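The first thing visitors to Vudstead ask, according to Raimonds Navickas, is where the robots are. Then he takes them up the stairs, past a kitchen and a row of coat hooks, and shows them a room full of desks.

Vudstead is the test site of Getell, a company that writes control software for robot arms. It occupies two floors of a former paper warehouse and opens its doors to the public one afternoon each June. I went this year with a group of 16, mostly teachers and people from nearby machine shops, plus a retired dentist who had come because his granddaughter wanted to and then couldn't.

The tour started at two o'clock in the upstairs room. Navickas runs the simulation team. He had set up a large screen at one end and put out folding chairs, and he began by loading a living room.

The room is one of 219 homes the team has built inside its software, which is called Tasavell. None of them exist. The furniture, the walls and the light are all computed, and so is the robot, a model of a Franka Emika Panda, an arm that is common in university labs. In Tasavell the arm can be told to reach for things, push them, drop them and try again, and the only cost is electricity.

"If I break a lamp downstairs, I have to buy a lamp," Navickas said. "Up here I press a key and it is a new morning."

He pressed the key a few times to show us. The arm went back to its starting position, the objects went back to theirs, and the run counter in the corner of his own monitor went up by one.

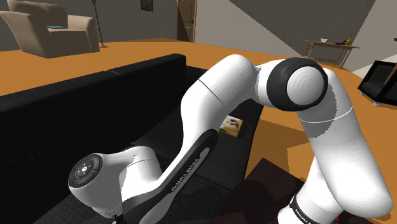

A simulated Panda arm in one of the Tasavell living rooms, with a black sofa behind it and a banana on the console table by the wall.

The living room is used for what the team calls fetch work. A task is written as a plain sentence, such as "bring me the banana," and the software has to turn that sentence into movement. One person in our group asked why it was always a banana. Navickas said that it has a shape that is easy to recognize and awkward to hold, and that the team had simply gotten used to it.

A single task is run 1000 times before anybody looks at the results. Between runs the program makes small changes. It may shift an object by an inch, turn the light down, or swap the color of a wall. The point is to keep the software from learning one room by heart. An early version did exactly that, Navickas told us. It reached for a bowl perfectly well until somebody moved the table, and then it went on reaching for the place where the bowl used to be.

We watched a few runs at normal speed, which is slow. A reach across a table took long enough for people to start whispering. At full speed the same work happens without any picture at all, as rows of numbers on a server, and Navickas only turns on the graphics when there is something he wants to see for himself.

The dentist asked how close the pictures were to real life. Navickas said the pictures were the easy part. Friction is harder. So is anything soft, and anything with liquid in it. A cushion in Tasavell behaves a good deal more politely than a cushion in a house, and towels are still off the task list entirely.

After forty minutes we went down to the ground floor, where the company keeps its hardware. This was the part most people had come for. We stood behind a yellow line painted on the concrete while a technician ran a program that had been trained upstairs. A real arm picked up a plastic cup from a shelf and put it on a tray. It did this correctly the first time and the second time. On the third try it closed its fingers just to the left of the cup and lifted nothing, with great care, all the way over to the tray.

There was some laughter. The technician wrote something down on a clipboard and started the program again, and it worked.

Failures of that kind go into a log. The log stood at 1115 entries on the afternoon we visited, going back to when Getell moved into the building. Each one is supposed to be rebuilt upstairs as a new test, so that the software meets the same problem again in a room where it can be repeated all night. Navickas said they were behind on this and probably always would be.

Getell sells the finished software to Ağca, a maker of equipment for assisted living homes, which plans to use it in a bedside unit that hands people things they have dropped. A prototype of the unit stood under a cloth near the loading door. We were told it was waiting for a part, and we were not shown it running.

The afternoon ended in the kitchen with coffee and a sheet cake. Two of the teachers wanted to know whether a school could get a copy of Tasavell, and Navickas took down their addresses. A small version with three rooms is free for classrooms. It needs a fairly recent computer with a decent graphics card, and the living room with the black sofa is one of the three.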